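Tamunoemi Onuoha
双腕アームの模倣学習用データ集めを始めて二か月目になったので、手順と困っている点を書いておきます。長くなります。モデルの話は少なめで、ほぼ収録の話です。

課題名は社内でZerkettiと呼んでいます。小さい物をふた付きの展示ケースの仕切りに収める、という内容です。片腕でもできそうに見えますが、途中で持ち替えを入れるので両腕が要ります。

収録はリーダー側のアームを人が動かして、フォロワー側がそれをなぞる方式です。関節角、グリッパーの開き、カメラの映像を同じ時刻軸で保存します。力センサーは入れていません。

1エピソードの上限は80秒。超えたら自動で打ち切りになります。慣れた人ならその半分もかからず終わりますが、初日の人はだいたい打ち切りを経験します。

1セットは20エピソードで、セットの間に休憩を入れます。続けてやると後半の動きが雑になり、再生して見比べるとはっきりわかります。休憩は各自の自由にしていた時期もありましたが、みんな取らないので固定にしました。

始める前の確認はこの順です。
アームを原点に戻す
両グリッパーを全開、全閉
時刻のずれを見る
カメラの露出が固定になっているか見る
前のセットの設定ファイルが残っていないか見る

最後の項目は一月に一度やらかしたので足しました。別課題の設定のまま午前中ずっと録っていて、指示文のラベルが全部違うものになっていました。ラベルは後から一括で直せたので損害は小さかったです。

物の置き方について。ケースは奥、アームは手前の左右から入れます。皿とカップは課題に関係ない物として置いています。最初のころは何も置かずに録っていて、そのモデルは横に物が一つ増えただけで動きがおかしくなりました。

関係ない物の位置はセットごとに変えます。エピソードごとに変えるのが理想ですが、手間と釣り合いませんでした。ケースの位置は左右に少しずつずらすだけにしています。

ふたは開けた状態から始めます。開けるところは別課題として録っていて、そちらはOkaforという名前がついています。つなげて一本にする案も出ましたが、留め具を外す動作の失敗が多く、後半のデータが集まらなくなるので分けました。

今いちばん時間をかけて見ているのは、両方のグリッパーがケースの手前で寄る区間です。指が対象物にかぶるので、固定カメラからは端が少ししか見えなくなります。

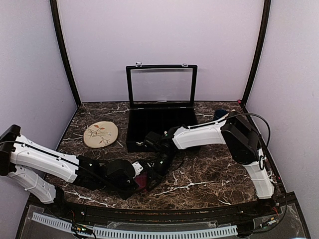
失敗したエピソードは全部捨てるのですか。

途中で崩れても最後に仕切りへ収まったものは残し、収まらずに終わったものは学習から外して別フォルダに置いています。持ち直す動きが入っているデータは、むしろ足りていません。

外したほうも消してはいません。成功と失敗を見分ける分類器を作るときに使います。容量は食いますが、録り直すより安いです。

持ち直しのデータをわざと録るかどうかは、チーム内で意見が割れています。わざとやると、操作者が失敗の少し手前から次の動きを準備してしまいます。再生すると手首が先に逃げているのが見えます。私は自然に出た分だけを使う派です。

操作者ごとの癖の話。持ち替えの高さが人によってかなり違います。台すれすれでやる人もいれば、ケースのふたの上端に近い高さまで上げる人もいます。どちらも課題としては成功です。

混ぜて学習すると、モデルがその中間の高さを選んで、どちらの人もやらない姿勢になることがありました。行動を一つの平均で出す古い方式のときの話で、今の方式ではかなり減っています。それでもゼロにはなっていません。

そこで手順書に「持ち替えは仕切りの手前側で、ふたより低い位置」と書きました。細かく書きすぎると今度は全員が同じ軌道になって、ケースをずらしたときに弱くなります。高さだけ決めて、あとは任せています。

速さも決めていません。ただ、物をつかむ直前に止まって考える癖がある人のデータは注意が必要です。停止区間が長いと、モデルもそこで止まったまま動かなくなることがあります。

停止区間は後処理で詰めています。関節の速度が閾値を下回った部分を短くするだけの単純な処理です。閾値を上げすぎて、グリッパーが閉じきるのを待つ時間まで削ってしまい、つかみ損ねるモデルができたことがありました。今はグリッパーの開きが変化している間は削らない条件にしています。

検品はHosalelという社内ツールでやっています。映像と関節角のグラフを並べて、早送りで見るだけのものです。名前の由来は知りません。

検品で落とす理由で多いのは、操作者の手がカメラに入ったもの、始まりの姿勢がずれているもの、指示文と違う仕切りに入れたもの。三つ目は捨てずに指示文のほうを直して残します。

金曜は収録をせず、検品と評価の日にしています。以前は空いた時間に検品していて、たまった分を見るのが一週間遅れになり、その間ずっと同じ不具合のあるデータを録っていました。左のグリッパーの開き値が途中で固まる不具合でした。映像だけ見ていると気づきません。

直近の評価の数字も書いておきます。ケースの位置を変えながら19回試して、15回成功。失敗の内訳は持ち替えでの落下がほとんどで、隣の仕切りに入れたのが一回ありました。

この数字は学習に使った位置の範囲内でのものです。範囲の外に置いたときの評価はまだきちんとやっていません。やったら別に書きます。

仕切りの内側が黒いのも難しい点です。グリッパーの指も黒いので、ケースに入ったあとの指先の位置が映像からは読み取りにくい。露出を上げると今度はアームの白い部分が飛びます。今の露出は両方を我慢した値です。

手首カメラを足す件は検討中です。持ち替えの区間には効くはずですが、ケーブルが一本増えるので、可動域の端で引っかからないかを先に確かめます。データの形式も変わるため、これまでの分をどう混ぜるかも決めないといけません。

片方だけ手首カメラがあるデータと、どちらにもないデータを一緒に学習させた経験のある方がいたら教えてください。欠けている映像を黒で埋めるか、入力ごと落とすかで迷っています。

人の引き継ぎについて。新しい操作者には最初の一セットを練習として録ってもらい、学習には入れません。本人にはHosalelで自分の分を見てもらいます。口で説明するより、グラフの止まっているところを自分で見つけてもらうほうが早いです。

リーダー側のアームの重さも、もう少し軽くしたいところです。午後になると肘が下がってきて、それがそのまま軌道に出ます。重力補償を強めると今度は手を離したときに浮くので、調整中です。

データの公開予定を聞かれましたが、Zerkettiの分は未定です。Nalaleroという小さい課題のほうは、形式の説明を書き終えたら出すつもりでいます。そちらは片腕で、物も一種類だけです。

次は物の種類を増やします。今は硬くて小さい物ばかりなので、柔らかい物を入れたときに持ち替えの力加減がどうなるかを見ます。収録は来週の初めからで、手順書の該当箇所は今日の夕方に直しておきます。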